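Kistano Evening Program
Interiors for Beginners, Unit 4: Floors You Walk On Every Day
Notes by Pavithra Rai, Room 241

Welcome back, everyone, and thank you for the wonderful floor diaries you handed in last time. I read them all with a pot of tea beside me and I learned a good deal about your hallways. A few of you apologized for having "boring" floors, and I would like to put in a kind word for the boring floor before we go any further. Gray carpet in particular gets very little love, and a surprising amount of thought goes into choosing a good one.

What we covered in Unit 3, quickly

You will remember that we sorted floor coverings into hard, resilient and soft, and that carpet sits in the last group along with rugs and runners. We talked about pile (the part you feel underfoot) and backing (the part you never see unless something has gone wrong). If those two words are still fuzzy, please go over your notes before you start the reading, as I lean on them quite heavily from here on.

Plain, patterned, and the large middle ground

When people shop for carpet they tend to think there are two choices, plain or patterned. Plain means one color all over. Patterned means the swirly kind their grandmother had, or the kind in an old hotel. Most carpet sold for workrooms, studios and offices belongs somewhere between the two. It has a pattern, but a small and quiet one, and from the doorway you might take it for plain.

The sort I want you to look out for this month is the fine stripe. A regular stripe, with lines of equal width at equal distances, is a strict thing to live with. The eye follows it, and if the carpet was laid even slightly out of line with the wall you will notice it every time you come in with the groceries. An irregular stripe is much more forgiving. The lines still run the same way, so the floor keeps a sense of direction, but they vary enough that you stop checking them.
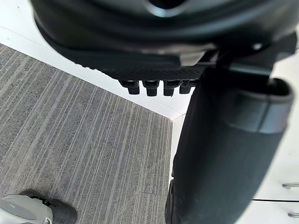 Figure 4.1. Gray carpeted floor with thin, irregular parallel stripes, lower left and center.

Spend a little time with the figure before you read on, and look at the floor first. Then look at how the dark pieces sit against it. Black and very dark gray are hard on a pale, plain floor - they can look as if they had been cut out with scissors. A striped gray gives the eye a halfway step. The tall dark column on the right has what looks like a matte, fabric-like or padded covering, with soft folds in it, and I find it makes a pleasant neighbor for carpet. The black molded shape at the top is smooth and slightly glossy, and it catches pale highlights along its curves, so you have a shiny dark and a matte dark side by side. We will come back to shine in Unit 6, when we do lamps.

Which way should the stripes run?

I am asked this every year, and I wish I had a shorter answer. In a narrow room, stripes that run the long way make it feel longer still, which may be lovely in a gallery and rather gloomy in a back corridor. Running them across will make the same room feel wider. In a squarish room I like them to run away from the door you use most, so that they lead you in. If there is a big window, stand in the room at about ten in the morning and again late in the afternoon before you decide, and see how the light crosses the floor. My own study faces west and I got this wrong the first time, and lived with it until June of the following year.

Samples

Please never choose from the little square in the binder. A small square of striped carpet tells you the color and hardly anything about the pattern. Ask for the biggest piece the store will lend you, put it down flat, and look at it while standing up. For class we will be using the two sample sets in the cupboard, Kuvard (the cooler grays) and Pirkard (the warmer ones, with a bit of brown in them). They go back in the same boxes, please, Kuvard with the blue lid.

For next time

1. Read the Boychuk packet, pages 30 to 62. The section on underlay is dry, but do stay with it.

2. Find one striped or lined floor in a place you visit often. Sketch a patch of it about the size of a dinner plate, in pencil, and mark with an arrow where the nearest door is.

3. Write no more than 1000 words on how that floor gets along with the furniture standing on it. Pay special attention to the darkest piece in the room, and say whether its surface is matte or shiny.

4. If you would like to bring a carpet offcut for the touching table, pop it in a bag with your name on it and leave it by the sink. Offcuts with loose edges should be taped first.

My office hours are the half hour before class, same room, and you are very welcome to come by with a floor plan or simply to borrow a sample.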